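Demonstration gathering (robot learning)

Demonstration gathering is the recording of worked examples from which a robot is later trained to do a task by itself. Each example, usually called an episode, holds what the robot's cameras saw and how its arms moved, from the start of the task to the end.

Methods
The most common method is teleoperation. A person guides the arms from a distance, often with a smaller pair of matching arms, and the robot copies the movement. In hand guiding, the person moves the robot's own arms directly. Both give joint positions that can be used without conversion - video of people working does not.

Cloth tasks
Folding clothes is a frequent choice of task. Cloth has no fixed shape, so the same shirt seldom lies the same way twice, and a set of examples has to cover many starting positions. Two arms are normally used, one for each corner.

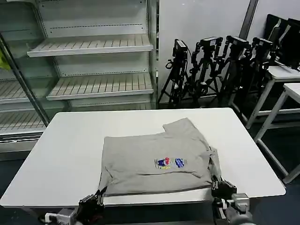 A T-shirt episode is commonly split into stages: flattening, folding in the sleeves, and bringing the hem up to the collar. The Stakari set, put together by the Menon laboratory, holds 2000 episodes of this kind, with up to 300 recorded for any one garment. Episodes in which a grip slips are kept if the operator recovers, as they show the system how to correct itself.

Checking
Episodes are reviewed before training. Long pauses are trimmed and unfinished folds are marked as failed. The Addo format stores these marks beside the arm data.

See also
Imitation learning
Teleoperation
Muvunitz folding test

Last edited 02/08/2023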